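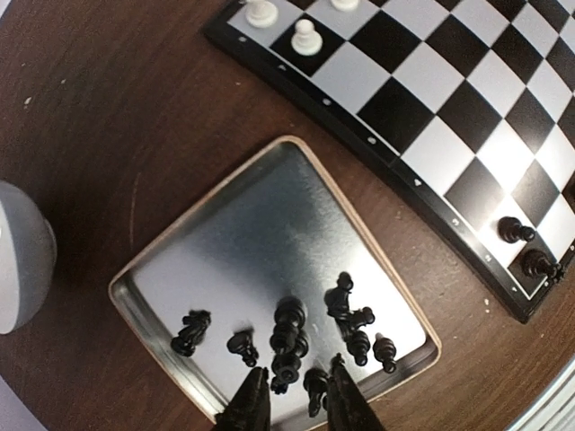
Chapter 8
When the Children Leave, and When They Come Back

Reading time: 10 minutes

Most families can tell you the exact afternoon a son or daughter moved out. Far fewer can tell you when that same child moved back in, because it tends to happen slowly, a duffel bag here and a box of winter coats there, until one morning in January there are three people waiting for the bathroom again and somebody has finished the good cereal.

In this chapter we will spend our time with those households, and I hope you will feel at home in them (many of you will be reading this in one!). We begin with Ginevra Testa, who left for college at eighteen, shared an apartment in Clendivach for a few years, and then returned to her parents when her lease ran out and the rent went up. Her mother was delighted. Her father was delighted too, although he had been using her bedroom as an office and was very fond of the light in there, and it took the three of them most of a spring to work out who would sleep, type and fold laundry where.

Their story runs alongside a longer piece of work, the Moroz study, in which Rongrong Wei and her colleagues interviewed 1148 parents whose grown children had come home to live. We will return to her findings often, and especially to the small household matters that families brought up over and over: groceries, guests, the thermostat, and whether a person of twenty-six needs to say what time she will be in.
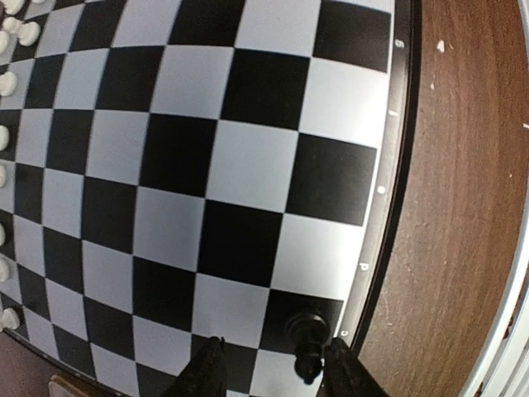
What do we mean by a "returning" adult child?

In this book, the term covers anyone over eighteen who has lived away from the family home for at least four months and then moved back, whether or not they pay rent. College students home for the summer are left out, and we will meet them in Chapter 10.

Before reading on, you may like to jot down the house rules you grew up with, spoken and unspoken, and keep the list close by. We will use it in the first exercise.

Contact | Copyright Parnarix Press | Back to top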